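Wrist cam depth mask keeps eating the fingers
Yolotzin Jaramillo, 2021-01-27

Running Risura for grasp planning, camera on the wrist. Self filter is on but the planner still thinks the fingers are an obstacle, quits after 20 tries. Only when the hand is partway closed. Log says error 204. Anyone?

Apolinar Becerra
Had this. Your joint states lag the depth image so the mask gets drawn where the finger was. Match the timestamps first, then pad the mask by 2 pixels. Dont pad first, it hides the bug.

Fergal Scanlon
just turn the filter off? works for me

Sandamali Saha
No, dont do that. Apolinar is right. Also check the fingertip mesh, ours was teh old short one so the tip stuck out past the mask. Grab a still with the fingers half closed and lay the mask over it, like I do with this kind of view:
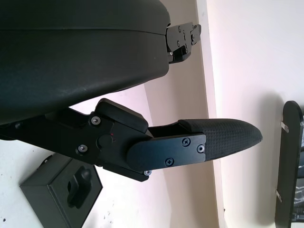

Then redo it at two or three other joint angles. If the gap grows as you close, its the mesh or the joint zero. If it only shows up while moving, timing.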